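Monday, late, tea gone cold again

I meant to write this up at lunch and then I meant to write it up on the bus, and now it is nearly eleven and I'm doing it in bed with the laptop on a pillow, so forgive the typing. It was a good day, though! One of those days where very little got finished and I still came home pleased.

The big thing was the time alignment in Vuritik, which has been eating at me since the start of September. For anyone who drops in here without knowing what I do all day (hello, Dad), Vuritik is our little tool that takes a demonstration made with the hand-held grippers and turns it into two clean hand paths and two jaw openings that a policy can learn from. The trouble was that the jaw signal and the pose signal didn't agree about when things happened. On single-hand tasks you could live with it. On anything where both hands hold the same object, you'd replay it in the viewer and see the left jaw close in thin air, a good bit before the hand got there, and then the whole thing looked haunted.

I had convinced myself it was the marker tracking, and I spent most of last week rewriting the smoothing filter (twice, sigh). Mio Fukuda sat down next to me this morning with her toast still in a napkin and asked whether I'd plotted the raw timestamps from before the resampler. I had not. We plotted them, and there it was, a steady 54 milliseconds between the two streams, flat as a table. One was stamped when the sample was taken and the other when it landed in the queue. A whole week of filters! I put the old filter back, moved the stamp to where it should have been all along, and felt foolish and happy in about equal parts.

Then of course we had to rerun everything. The Putcombe set is a little more than 3,000 episodes and I didn't have the patience, so I pulled 400 of the two-handed ones and let those go through while we ate. Embla Sæther had soup and strong opinions about quaternions. She thinks the flips we still get when a marker plate turns too far should be handled in the tracker itself, and I think they should be caught later, where we can see both hands at once and know how far apart they ought to be. We went back and forth until the soup was gone. I suspect she's right about the small flips and I'm right about the big ones, but I didn't say the first half of that out loud — I'll tell her tomorrow.

The afternoon belonged to the rod and the mesh bag, which is the task I've grown fondest of. The rod is such an honest test for the software. When both grippers have hold of it, the distance between the jaws should stay put, so any wobble in that number is ours, from the tracking or the clocks, and there's nowhere for it to hide. The bag is another matter. Thin white netting on a pale board is miserable for our segmentation, and Dumlao (the planner, which I still want to rename) keeps asking for an outline of the cloth that perception can't yet give it.

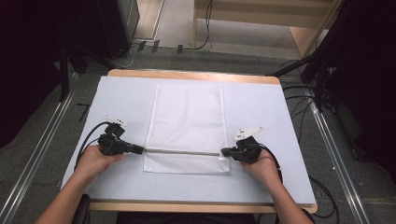 Both grippers on the rod, bag flat on the board.

I've started a constraint term for the rod in the Gerkside branch, nothing fancy, just a soft penalty when the two hands disagree about its length. On the first few replays it calmed the right hand down nicely and made the left one sulk, so I probably have a sign wrong somewhere, or a frame transformed twice. I left a training run going, 1,000 steps, only to see whether the loss moves at all.

Tomorrow: look at the run, find the sign, write a proper test for the timestamps so I never do this to myself again. Also buy bread, and call Mom back before she gives up on me.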